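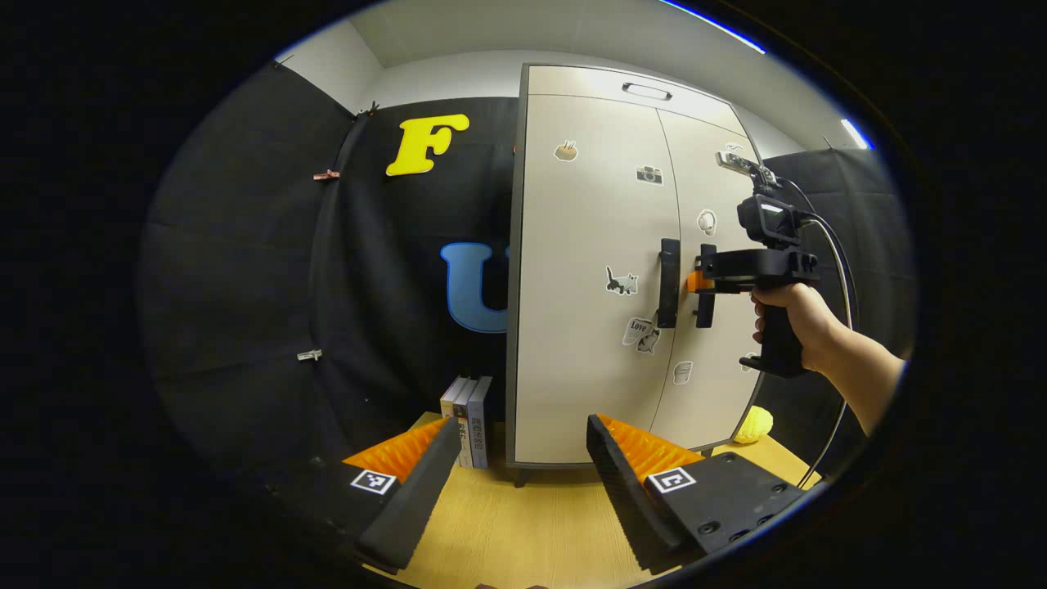 Before you load the Preltine storage unit, decide where it will stand for the next years, because moving it full can bend the hinges. Any cabinet with two doors needs free space on both sides. An off-white one with a dark gray frame, as in the picture, shows dust on the doors sooner than on the frame, so keep it away from the street door.

## 3. Placing and leveling

1. Empty the unit completely. Take out the shelves also.
2. Put the unit on its final place, with a gap of 3 inches to the wall.
3. Lay a spirit level on the top, first from left to right, then from front to back.
4. Turn the feet with the 13 mm wrench until the bubble stays in the middle.
5. Open both doors halfway and let them go. If a door moves by itself, repeat step 4.
6. Fix the wall strap to the wall with the screw for your type of wall.

**Caution:** Do not let children open the doors before the strap is fixed.

**Note:** Units made before 2011 have feet with a slot. For these you use a flat screwdriver in step 4. The wrench does not fit.

## 4. Loading the shelves

1. Put the shelves back, the lowest one first.
2. Place heavy things, such as jars and full bottles, on the lowest shelf.
3. Close the left door first, then the right one.

After one month, please check the feet again. On soft floors they can sink a little. Spare feet are ordered from Lukumay with part number 1333.

Text of this section: Wycliffe Mwaipopo, February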